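Ticket: Shared drive drops off in the afternoon, scans fail with "path not found"
Status: Resolved
Opened: 2 Dec 2019
Site: Stostwood office, ground floor
Affected: scan station, label PC, front desk laptop
Category: Network / file storage

Original report
The shared drive on the Fladent storage box goes missing every afternoon. Folders that were open go blank and the scanner shows "path not found." Mornings are fine. The drive comes back by itself if we leave it long enough, or right away if the storage box is restarted. We have been restarting it, and we would like to stop.

Support, first reply
Please send the following:
The model and firmware shown on the storage box status page.
Whether all three machines lose the drive together.
Whether the internet stays up while the drive is gone.
How the box is connected. We need to know if it goes straight to the router or through a switch.

Customer
Firmware page says it is up to date. All three lose it together. Internet stays up on all of them. The box goes through the small switch under the counter, and the switch goes to the router in the back hall. The address of the box was typed in by hand when it was installed. It was Mulcahy that installed it, and we don't have their notes.

Support
Internet staying up while the drive is gone makes the router less likely. Next time it fails, before you restart anything, open a command window on the label PC and ping the storage box by its address, then by its name. Paste both results.

Customer
It failed again after lunch. By address: request timed out, then 2 replies, then timed out again. By name: same pattern. The lights on the switch were normal as far as I can tell. I did not restart the box and the drive came back after 30 minutes.

Support
Replies that come and go like that often mean two devices are using one address. The box has a fixed address, and the router may be handing the same one to something else when it joins the network. Please log in to the router, open the list of connected devices, and save a copy in the morning and another during the next failure.

Customer
Lists attached. The morning one shows the storage box at its usual address. The one from the failure shows the same address with a different hardware ID and no device name. I don't recognize it.

Support
That confirms the conflict. The first half of the hardware ID belongs to a maker of network printers. Do you have a printer that is only switched on for part of the day?

Customer
Yes — the Stisasent label printer. It was moved to this office in October and gets switched on after lunch when we start labels. I had not connected the two. The drive trouble started in October too.

Support
Please do these in order:
1. Switch off the label printer.
2. In the router, change the automatic address range so it no longer includes the storage box.
3. Save and let the router restart.
4. Switch the printer on and print its network page. It should show a new address.
5. On the label PC, open the printer port settings and enter the new address.

Customer
Steps 1 to 4 done. The printer has a new address outside the old one. Step 5 gave an error the first time, "port in use," and I had to delete the old port before it would take the new one. Labels print now.

Support
Good. Leave everything on through the afternoon, then run a batch of scans to the shared drive with the printer on. A mix of file sizes is best. Please also copy a few pictures across from the front desk laptop and check that they open at full size.

Customer
Ran 500 pages through with the printer on and had no errors. Pictures copied from the laptop open fine on the label PC.
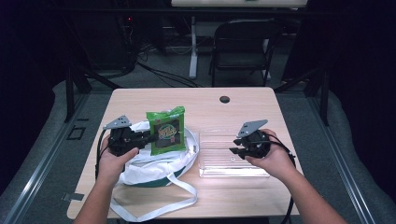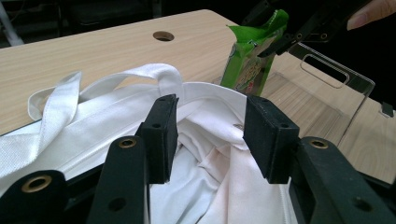 I also left a ping to the storage box running until closing and it did not miss a reply. One leftover problem: the front desk laptop still asks for the drive password each time it starts.

Support
The password prompt is separate. On the laptop, open Credential Manager, remove the saved entry for the storage box, then map the drive again and tick "Remember my credentials." Use the name of the box and not the address, so it matches the other two machines.

Customer
Removed the entry and mapped it again by name. Restarted the laptop twice and it did not ask. You can close this.

Support
Closing. Notes added to the site record: storage box keeps its fixed address, automatic range now starts above it, label printer on automatic. If the router is ever reset to factory settings, the range will go back to the default and will need to be changed again.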